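Trummer Clamp-On Task Light: Review
19 July 2019

Trummer has sold the same clamp-on task light, with small revisions, since before LED strips were common in this price class. The current version replaces the ring tube with a diffused LED panel and drops the transformer brick in favor of a slim plug. I bought mine in April through Gellari, at full price, to replace a Grillora whose head would no longer hold its angle.

Clamp and arm

The clamp is cast metal with a padded foot and opens wide enough for a thick benchtop. It left no mark on soft pine. The screw has a coarse thread, so it tightens in a few turns but is easy to overdo. The arm has three joints and reaches 505 mm from the clamp post to the center of the head. All the springs are internal. At full reach the head sinks slightly after it is released, then stays put. The Grillora did better here when it was new, and much worse after a year.

Friction at the head joint can be adjusted with a hex key. No key is supplied. The middle joint has a thumb knob that sits on the inside of the elbow, where it is hard to turn with the arm folded.

Light

There are four brightness steps and one color temperature, a neutral white. I measured 652 lux at the bench surface on the highest step, with the head at my usual working height and the room lights off. The center of the pool is even, and the falloff at the edges is gradual. The lowest step is still too bright to leave on beside a monitor at night.

Shadows are soft from the front and harder from the side, as expected from a panel that is longer than it is wide. For soldering I keep the head parallel to the front edge of the bench. For inspecting black plastic parts, where glare is the main problem, it works better turned and pulled back.
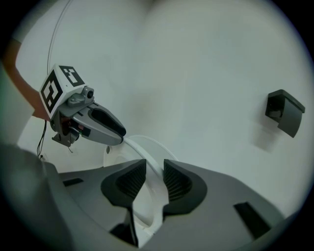
Gripper with closed fingers and a marker cube on top. The black pad is on the inner gripping surface.

Color is decent. Resistor bands in red and orange can be told apart without picking the part up, a test the old tube version failed. I saw no visible flicker at any step, though I have no instrument to check this properly.

Controls and power

The switch is a touch pad on the end of the head. It responds to a bare finger and mostly ignores a gloved one. The light remembers its last setting when switched off at the pad but returns to full brightness after a power cut – an annoyance if your bench is on a switched outlet strip. The cord runs inside the lower arm and leaves it at the post. It could be longer.

Compared with the Florkska

The Florkska costs less and has a second color temperature. Its clamp is plastic, and on the one I tried the arm bounced whenever the bench was bumped. For reading or paperwork it would do. For bench work I would pay the difference for the Trummer, and buy a hex key with it.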